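# The Green Coat

My aunt's shop was called Wekness, after the street, and the street was called that for reasons the town had forgotten long before I was born. It sold secondhand clothes of the better sort. She had a rule that any coat on the rail must have belonged to someone who loved it, and she claimed she could tell by the elbows.

I went to work for her in January, when I was nineteen and had quarreled with everybody else. She gave me a stool by the radiator, a steamer with a temper, and the job of going through pockets. Going through pockets is lovely work if you're the nosy kind (I am). I found bus tickets and cough drops, a baby tooth folded up in a napkin, and once a grocery list that said only "butter, apologize." 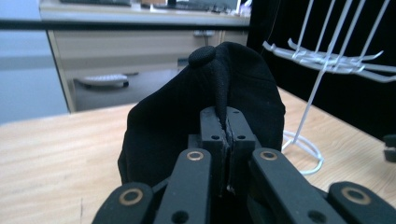 The green coat came in toward the end of the month, in a box from the Khumalo Hotel, which was closing and sending its unclaimed things wherever anyone would have them. It was a swing coat from the sixties, the green of a pear, with buttons as big as cookies and a lining of orange silk that nobody walking past you would ever have guessed at. The label said Nemer. My aunt sat down when she saw that label, and she was a woman who stood up to eat her supper.

Nemer had been a dressmaking house two towns over, she told me, and it had lasted four years. They made around 300 coats in all that time and numbered every one, in thread, under the collar. We turned up the collar together and there it was in tiny yellow stitches: 137.

In the left pocket I found a cloakroom ticket, number 3733, gone soft as flannel. So she had handed it over at the Khumalo some evening, whoever she was, and gone in to dinner, and for some reason gone home without it. I thought about that for days. I had her running off with the piano player. I had her weeping in a taxi. My aunt thought it had probably just turned warm out.

We put the coat in the window with a price on it that made me dizzy, and every evening when I locked up I moved it an inch or so farther from the glass, where it would be harder to see.

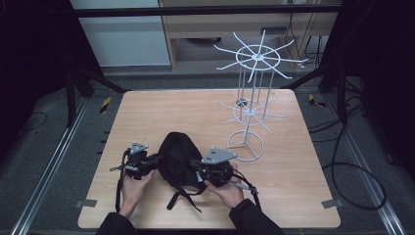 You can't wear a coat like that to a place where you mean to be forgotten, said a woman who had come in out of the sleet and was holding the green sleeve between two fingers. She had good gray hair and terrible shoes. She said her sister had wanted a Nemer all one winter and had gone as far as the fitting room, and then had bought a sewing machine with the money, which had turned out to be the more sensible thing and had never once made her look tall.

My aunt asked if she'd like to try it. The woman said oh no, no, and took off her raincoat.

It fit her through the shoulders the way a coat is supposed to. She turned to the mirror, and the orange showed for a second at the hem, and I heard my aunt let out her breath behind the counter. Then the woman put her hands in the pockets, the left one first, and I remembered that I had put the ticket back.

"Is this part of it?" she asked.

I said it was. She read the number, tucked the ticket away again, and went to find her purse - an enormous brown thing with Zultach stamped on the clasp - while I stood there folding tissue paper that she told me, kindly, she wasn't going to need. She wore it out into the sleet with the raincoat over her arm.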